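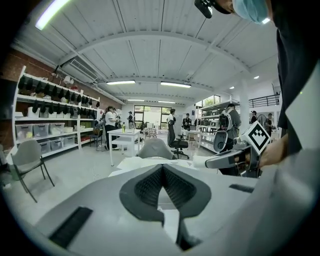

Reading time: 3 minutes

Why do colours fade?

Look in your drawer and find the piece of clothing which you have worn the most. Maybe it was dark blue when it was new, and now it is more like the sky in winter. Where did the blue go? To answer this, we must first know how the colour got into the cloth.

Cloth is made of thread, and thread is made of very thin fibres twisted together. Cotton fibres come from a plant and wool fibres come from sheep. Most of them are white, cream or brown when they are fresh. If people want red socks, they need a dye.

A dye is a coloured material that mixes into water and then goes inside the fibres. For a very long time people took dyes from nature. Blue came from the leaves of the indigo plant, and red came from the root of a plant called madder. At the old dye house in Trolstead, one copper tank could hold 900 litres of water, and the workers stirred the wool in it with long poles. Their hands were often blue up to the elbow!

Today most dyes are made in factories. They are cheaper, and there are many more colours to choose from. But even a good modern dye can fade, and there are two main ways for this to happen.

The first way is washing. In the washing machine your clothes rub against each other, and small bits of fibre break off. Some dye also comes loose and goes away with the water. You may see this if a new red towel is washed together with white socks — the socks become pink.

The second way is sunlight. Light carries energy. When it falls on a dye for many days, it can break the tiny parts which make the colour. Curtains often show this very well. The side near the window becomes pale, while the folds inside stay dark.

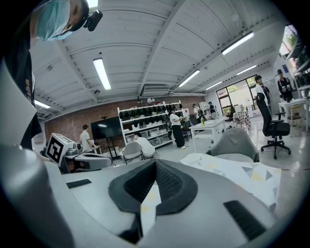
A picture on a piece of clothing is usually made differently from the colour of the cloth. The cloth is dyed all the way through, but the picture is often printed on the top with a thick ink. The person with the blue mask is wearing a black T-shirt, and on the chest there is a print so faint that you must look carefully to find it. Some prints are faint from the first day, as the designer likes it this way. Others become faint after many washes, when the ink gets small cracks and comes off little by little.

The museum in Skurkwood keeps 686 pieces of old clothing, and some of them are still very bright. They lie in flat boxes in a dark room, and the lamps are switched on only for a short time. The oldest flag there is shown to visitors only in April, for two weeks.

Try it yourself

You need a sheet of coloured craft paper, a leaf or a coin, and a sunny window.

Put the paper flat on the window sill. Lay the leaf or the coin on it and do not move it. Wait for two weeks, then lift it up. Is there a darker shape on the paper? Try red, blue and green paper side by side — which one fades first?

New words

Fibre: a very thin hair of cotton, wool or other material.
Dye: a colour that goes inside the fibres.
Fade: to become paler.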